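How do I get a shy relative to relax in a documentary interview?

Maya Bataineh
Hi all! I'm making my first short documentary, working title Monari, and the main person in it is my great-aunt. Off camera she's a fantastic storyteller (two hours over tea, easily). The second I hit record she answers in four words and looks at the floor. I have one more day with her in June. Any tricks?

Kenta Takeda
Been there! I did 40 interviews for my film Warngate and the first ten minutes were stiff in nearly every one. Start recording while you're still chatting about lunch, and don't say "okay, let's begin." Ask her to tell you about one room or one day, not her whole life. And when she stops talking, wait. I always jumped in too soon.
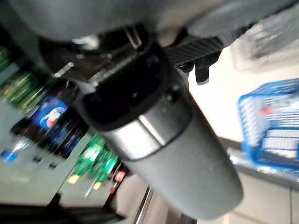

Dark gray gripper, close up

Miyuki Imai
Bring old photos and let her hold them.

Thilini Barua
What Miyuki said, plus sit next to her instead of across. My grandfather talked to me for a whole Monday morning that way, and I used 2 minutes of it in the end, but what a 2 minutes! Also check your batteries. Guess how I know.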